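Reading time: 2 min
Last updated January 1, 2020

Rules for hand-held gripper recording in someone's home?

Doing pick and place demos with a hand-held gripper, bedroom this time, baby things on the bed. Our written rules only cover the lab bench. Do I tidy the bed first or leave it as found? And is there any standard for cables near the fingers? Need 200 takes by the end of the week so quick answers please.

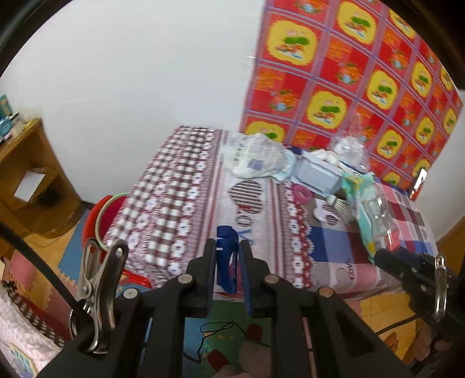

Gripper over the bed, play mats on the floor.

Emanuel Matei

Leave the clutter, but write down that you left it. We had 17 homes in the Noonan set and half were tidied, half not, no note of which. Useless for comparing. Other rules we keep:
- cable clipped to the body, never across the fingers
- check finger pads and screws every 4 takes, we lost a pad once and didnt notice till the evening
- anything that goes in a baby's mouth gets washed after, teethers and bottles esp.
- loose cords off the floor before you start walking about

Bianca Voicu

Don't know of a proper standard for hand-held ones, the robot arm safety ones assume the thing moves by itself. Get written consent from the family, and ask again if you change rooms. Also check labels and boxes for names before you upload, I had to pull 800 clips in September over teh one address label.

Anadeo

just tidy it, faster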